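**Wanted: people who sleep badly and don't mind saying so**

Forine, a small print magazine out of Wilcombe, is looking for 7 readers to keep a sleep diary through July. You write down when you went to bed, when you got up, and what you thought about in between. Taxes count. So does that thing you said at a wedding.

You should be over 18, live within a bus ride of Wilcombe, and own a pen. New parents are welcome, though we suspect you'll be too tired to apply. If you drop off the minute you lie down, we're happy for you – please go away.

The pay is $45 a week, plus lunch with our editor, Lorena Daza, who hasn't slept past 3 a.m. in years and will want to compare notes. 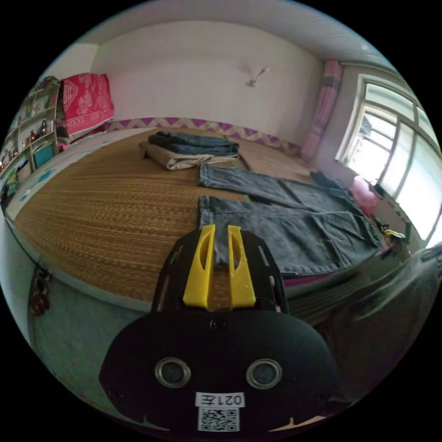 *1 minute read*

At the end of the month you'll turn your diary into an essay of 1,000 words. Pouran Khosravi will edit it, kindly at first.

To apply, send us one paragraph on your worst night. Leave it at the Forine desk in the Onu Building or mail it to us there. Please don't call before noon.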